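Romden is a method for training robot arms in simulation before they handle real objects. It was developed at Bulturia by Zawadi Ondieki and Erasto Lema. Each task is practised in 85 rendered rooms, with the lighting, surfaces and camera position changed between attempts.

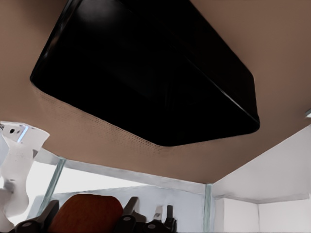

Views from low or awkward angles are kept in the training set. In a later test by Muthoni Mrema, a policy trained with them completed 51 of its tasks, against 26 for one trained on level views only. The gap was smaller for drawers and doors.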